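Stender tests tidying machines at Niradwood site

30/07/2021

Stender will spend another year teaching its machines to clear tables and put goods away before it offers them to stores, the company said. In trials at Niradwood, the machines put 50 of 100 items in the right place. A shop worker missed none.

"It can pick up a cup. It can't run a shift," said project lead Kaja Org.

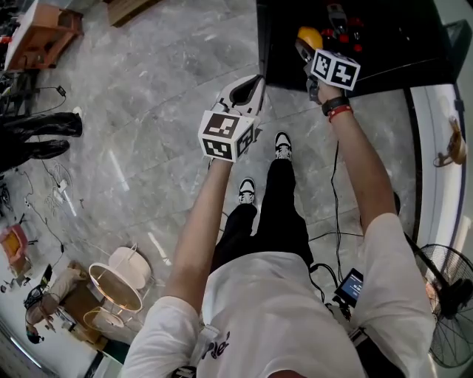 Stender plans to repeat the trial with 2000 items. Rorley, which runs the store, has not placed an order.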